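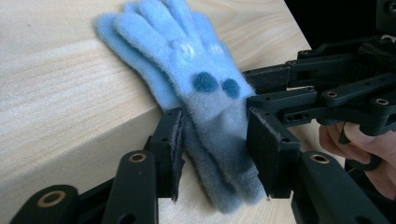 I'd been trying to pin down Parveen Seneviratne for weeks, and when she finally said yes it was on the condition that I came to the pool and got in. So I did, sort of. I lasted long enough to say a word I can't print, and then we did the interview in her car with the heater going full blast.

Parveen swims in the lake at Brernum all year. She started in March five years ago, after her knee gave out and running was off the cards. "I hated pools," she told me. "The smell, the lanes, the bloke doing butterfly next to you. My neighbour Marjatta kept going on about cold water and I thought, well, you're 70 and you look better than I do, so fine."

That's Marjatta Tuominen, who grew up with this sort of thing and thinks the rest of us make far too much fuss. I asked Parveen what the first swim was like.

"Swim! I stood up to my waist and cried. Marjatta had a chat with Sirkka over the top of my head the whole time, in Finnish, and I'm pretty sure it was about me."

These days she does 12 minutes in winter, longer once the ice is off the bay. She doesn't keep a log. She did once, and gave it up when she caught herself going in with a temperature so she wouldn't break the run. "Stupid," she said. "I was in bed for a week and my kids still bring it up."

I wanted to know about gear, because I love gear. She was a bit of a letdown on that front. Old bathers, a wool hat, a thermos of sweet tea and a bath mat to stand on while she gets changed. "The mat is the whole secret. People spend 408 dollars on a fancy robe and then stand on frozen gravel in bare feet."

Does she ever not feel like it? "Every time! I sit here in the car with my favourite song on and argue with myself. Then Lai-ching knocks on the window and that's the end of it."

Lai-ching Tsang has been coming for almost 20 months and is, by all accounts, the keen one. She's talked the group into a swim over at Skurnitz next, where the water's deeper and the change shed has a proper door. Parveen isn't sold. "It's a long drive home with wet hair," she said, pouring me the last of the tea.

I asked whether I should try again. She looked at my lips, which were still a funny colour, and said maybe in summer.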